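보낸 사람: 정 (Chung), 의류 분과
받는 사람: 패션·유통 메일링 리스트
날짜: 2024년 12월 30일
제목: Re: 젠던스(Zandance) 입점 조건 변경에 대한 질문

안녕하십니까. 답장이 늦어서 죄송합니다. 저는 한국어가 모국어가 아니므로 표현이 어색한 부분이 있으면 양해해 주시기 바랍니다. 먼저 지난번 메일의 일부를 인용합니다.

> 저희는 드렘베르크(Dremberg)라는 작은 니트 브랜드를 운영합니다.
> 젠던스에서 12월에 새 계약서를 받았는데, 반품 배송비를
> 판매자가 전부 부담한다고 되어 있습니다. 또 등록 상품이
> 1,000개를 넘으면 수수료 구간이 바뀐다고 합니다.
> 색상과 사이즈도 각각 한 개로 계산하는지 알고 싶습니다.
> 그리고 포칼로프(Fokalov) 쪽으로 옮기신 분이 계십니까?

첫 번째 질문에 대하여 말씀드리겠습니다. 저희 계약서에서는 색상은 따로 계산하고, 사이즈는 따로 계산하지 않습니다. 예를 들면 같은 스웨터가 세 가지 색상이면 상품 세 개입니다. 저희는 이 규칙을 몰라서 11월까지 상품이 1,421개로 등록되어 있었고, 그 결과로 높은 구간의 수수료를 냈습니다. 지금은 지난 시즌 상품을 내려서 1,000개 아래로 유지하고 있습니다. 판매자 화면의 "등록 현황"에 나오는 숫자는 하루 늦게 바뀌므로, 월말에 정리하시면 다음 달에 반영되지 않을 수 있습니다. 저는 월말 전에 2일 정도 여유를 둡니다.

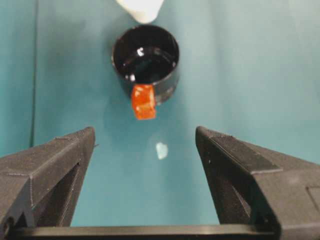
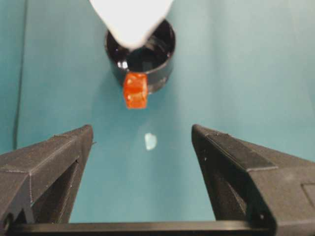
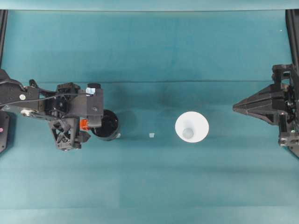 청록색 바탕 위의 검은색 컵과 흰색 컵 (세 번째 사진)

반품 배송비는 조금 더 복잡합니다. 계약서 본문에는 판매자 부담이라고 쓰여 있지만, 부속 문서에는 고객의 단순 변심인 경우에 고객이 부담한다는 조항이 있습니다. 두 문서의 내용이 서로 다르기 때문에 저는 담당 부서에 서면으로 문의하였고, 부속 문서가 우선한다는 답변을 받았습니다. 귀사의 계약서에도 같은 부속 문서가 첨부되어 있는지 먼저 확인하시는 것이 좋겠습니다. 전화로 들은 답변은 나중에 증명하기가 어려우니 꼭 메일로 받으십시오.

포칼로프에 대해서는 제가 직접 판매한 경험이 없습니다. 작년에 상담만 한 번 받았습니다. 수수료는 더 낮았지만 상품 사진의 규격이 달라서, 거의 모든 사진을 다시 촬영해야 했습니다. 니트는 색이 화면에서 다르게 보이는 일이 많아서 저희에게는 이 작업이 큰 부담이었습니다. 정산 주기도 젠던스보다 길다고 들었으나, 지금은 바뀌었을지도 모릅니다. 현재 입점하신 분이 이 리스트에 계시면 알려 주시면 감사하겠습니다.

한 가지 여쭙고 싶은 것이 있습니다. 받으신 새 계약서에 할인 행사 참여가 의무로 되어 있습니까, 아니면 선택으로 되어 있습니까? 저희 것은 "협의하여 참여한다"라고만 되어 있어서 뜻이 분명하지 않습니다. 해당 조항의 번호만 적어 주셔도 저에게 도움이 됩니다.

감사합니다.
정 드림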